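The spring season at the Wovmont Playhouse opened in March with *The Salt Ledger*, a two-act drama by Lena Borkowska directed by Wing-sze Hsiao. I attended the second Saturday performance and have since read the published script, which the theater sells in the lobby. The remarks that follow draw on both. 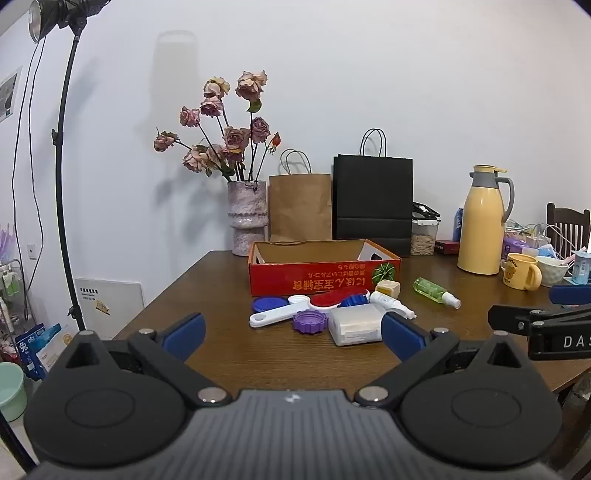
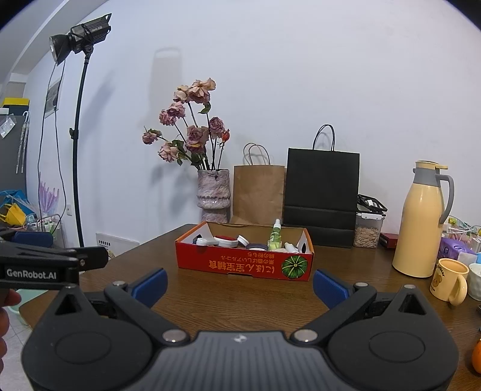 The play concerns a family of salt traders in the port of Irach and the account book that passes from a father to his younger daughter. The elder daughter, Belhaj, expects to inherit the business and does not. Most of the first act is given to the reading of the ledger itself. Entries are spoken aloud by different members of the family, each of whom hears something different in the same figures. A debt of 2215 coins is recorded on one page as 2343 on the next, and the discrepancy is left standing for the better part of an hour before anyone on stage remarks upon it.

This is a demanding way to begin an evening. Ms. Borkowska writes long, even speeches with few interruptions, and the actors are required to hold the attention of the house with very little movement. On the whole they succeed. The actress in the role of Belhaj was particularly steady. She delivered the inventory speech at a near whisper, and the audience in the rear rows remained entirely quiet. The father was less secure. His lines in the third scene were hurried, and the important admission about the Jollusden warehouse was lost under the sound of the harbor bell.

The bell deserves a separate word. It rings six times in the course of the play, and the script is exact about where. Ms. Hsiao has kept all of these cues but has raised the volume considerably in the second act. I understand the intention – the port is closing and the family is running out of time – but the effect at the Saturday performance was to cover speech that the audience needed to hear. The stage directions ask for a bell "as if from across the water," and a more distant sound would have served the text better.

The treatment of the mother also raises a question. In the published version she has a short scene alone with the younger daughter, in which she explains why she never learned to read the ledger. The production omits it. Her silence at the final dinner therefore appears as simple disapproval, when the script presents it as something closer to shame. The program gives no note on the omission. Readers who have seen the production are encouraged to consult the script on this point, beginning at the top of the second act.

Costumes were plain and suited to the period. The lighting was adequate throughout and very good in the warehouse scene, where a single source from stage left was allowed to do most of the work. The intermission ran long.

The Playhouse seats 500, and the house was a little over half full on the evening I attended. I would hope to see that improve before the run closes in April. New work of this length is seldom given a main stage in the region, and Ms. Borkowska's earlier plays have been heard only in staged readings.

A correction to my January entry: the director of the autumn revival was listed under the wrong production. The entry has been amended. Notes on the second play of the season will be posted after its opening week.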